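Writing a Picture Book for Selasdale: Project Report
Submitted 26 July 2023

Our group wanted to find out what it takes to make a children's book about the place where we study. Selasdale has a harbor, a terrible hill and plenty of good stories, but the library shelf of local books for kids is very short! We wrote one story, Prantl and the Lost Tide, and read it to a class of early readers. 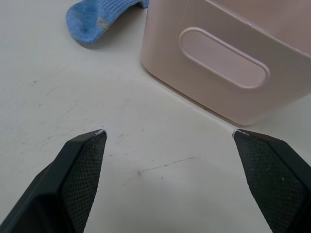 Drafting

The first draft ran to 3,443 words, far too long for a read-aloud. We cut it to just under 3,000 and split it into 11 short chapters. Prantl, our hero, is a young heron who collects lost things and tries to return them (badly, at first).

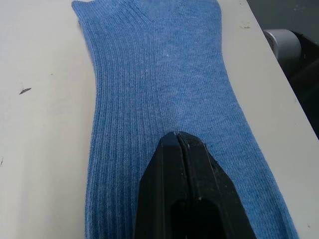
Blue ribbed sock on a white tabletop.

Local words were the most fun part. We kept the ones children could guess from the sentence and put the rest in a glossary at the back.
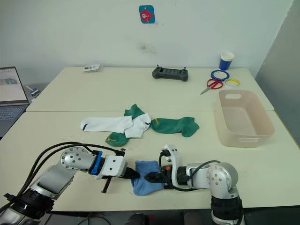
Chapter 7 gave us the most trouble, and it's now our favorite. Prantl finds a sock on the slipway and has to describe it to everyone in town. We had written only "a sock," which gave young listeners nothing to hold on to. Light blue, like the one between the two grippers, was enough to fix it, and the color then came back as a clue in the last chapter.

Layout was done in Zotgate, which we had to learn from scratch, and the pages were printed at Cirar. Matching the page turns to the surprises in the story took

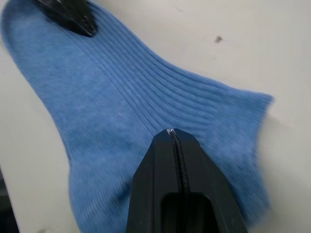
far more tries than we expected, but it was worth every one. The class gasped at the tide page! In August we plan to add a second story, set on the hill, and to record both for the library.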